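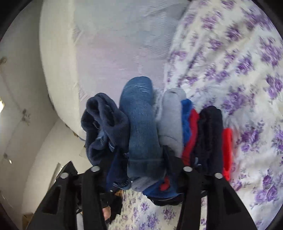 Pullberg hand-held gripper at the folded clothes row, fingertips on either side of the denim.

Grastville Shared Equipment Forum
Section: Hand Tools and End Effectors
Thread: Pullberg hand-held gripper, fingertip alignment and joint care

Y.Dauda
Posted 27 Jan 2020
Members are asked to comment on the care of the Pullberg hand-held gripper before the written procedure is revised. The present procedure was issued in May and covers cleaning and storage only. It does not say how the fingertips are to be set, how the riveted joints are to be treated, or when a unit is to be withdrawn from use.

The photograph at the head of the thread shows the task on which most of our questions have come up. The clothes stand on their ends in a row, pressed side by side, and the operator is to take one piece without dragging its neighbor. The left fingertip goes between the navy garment and the jeans, and the right one follows the other side of the jeans. A fingertip that is turned even slightly in its seat will catch the next fold.

My unit has recorded 294 closures since its last service. At the fully closed position the left fingertip now meets the right one at the top edge first, with a visible gap lower down. I would like to know whether other sites correct this at the fingertip screw or return the unit to the workshop.

N.Munshi
We correct it on site. The steps in use at the Campbell building are as follows.

1. Open the jaws fully and wipe both fingertips with a dry cloth.
2. Loosen the fingertip screw by a quarter turn. Do not remove it.
3. Close the jaws on a flat steel rule and hold them closed.
4. Tighten the screw while the rule is still held.
5. Open and close the jaws six times, then check the contact line against a lamp.

If light shows along any part of the line after the second attempt, the unit goes to the workshop. The operator should not make a third attempt. The seat under the screw is soft and it rounds out.

B.Usman
I must disagree with step 3. A steel rule is thinner than anything these units pick up in the clothing task. A fingertip set on a rule is parallel at zero opening and at no other. A folded pair of jeans holds the jaws well apart, and that is the opening at which the contact faces should be parallel. We set ours on a hardwood block of 21 mm and have had fewer neighboring pieces pulled along.

N.Munshi
The objection is noted, but the linkage is meant to keep the fingertips parallel through the whole stroke. If a unit is parallel at 21 mm and not at zero, the fault is in the joints and the screw should not be used to hide it. I would rather find that fault with the rule than set the unit on a block and miss it.

B.Usman
On a new unit I would agree. On a unit with wear in the joints, the choice is between a good setting at the working opening and a good setting at an opening that is never used. The units at our site are not new and the budget for joints has been spent.

N.Valderrama
Workshop here. Both methods have a place, and the procedure can say so. Please use the rule first, as a test only. Write down what you find. Then set on the block. If the rule test was poor, send us a note with the unit number so that the joints can be looked at when time permits.

With regard to the joints, there are four rivets on the front face, two to each jaw. The outer pair wears before the inner pair. To check one, hold the outer arm still with one hand and move the fingertip side to side with the other. Any movement you can feel at the rivet head should be reported. Please do not strike the rivets to tighten them. We have received two units on which this was done, and in both cases the arm had to be replaced.

Y.Dauda
Thank you. Is oil permitted at the rivets? The May procedure is silent on this point, and our operators have been applying a light machine oil.

N.Valderrama
No oil on any unit that handles fabric. It works its way along the inner bar to the fingertip and marks light cloth. A dry lubricant may be used, one application to each joint, and the unit is to stand open for an hour before it is used again.

G.Edet
May I ask that the revised procedure also deal with lint? It has not been raised so far and it accounts for most of the stiff units that come back to our counter. Denim and fleece both shed, and the lint packs in behind the joints and in the corners of the triangular openings in the outer arms. A soft brush used at the end of each session is enough. Compressed air drives the lint farther into the joint and should not be used.

B.Usman
We have used compressed air at low pressure for a year without any trouble.

G.Edet
That may be so. Of the units received from your site in that time, three had lint under the inner rivets. I can make the intake sheets available if that would be of use.

B.Usman
Please do. I will withdraw the remark if the sheets bear it out.

N.Munshi
One further point concerning the clothing row. Our operators were told to enter from directly above, with the jaws open as wide as possible. In a tight row this pushes the outer pieces over. We now ask them to open only as far as the piece requires and to bring the fingertips in along the two gaps. The load on the outer joints is lower as well, since the arms are not being used to spread the row.

Y.Dauda
I will add this under a separate heading, as it concerns use more than care. The Lularach group has asked for a copy once the draft is complete.

For the draft, then, I have the following: rule test before setting, result written down; setting on a 21 mm block; no more than two attempts at the screw; no oil; brush after each session. The use of compressed air is left open until the intake sheets have been read. I propose a full joint check by the workshop at 300 closures unless there is an objection.

N.Valderrama
There is an objection. The count depends on operators remembering to enter it, and about 70 closures were missing from the last log I compared with the recordings. Please make it the start of each month, whatever the count says.

Y.Dauda
Accepted. The draft will be posted in this thread, and comments should be placed here so that they are kept together.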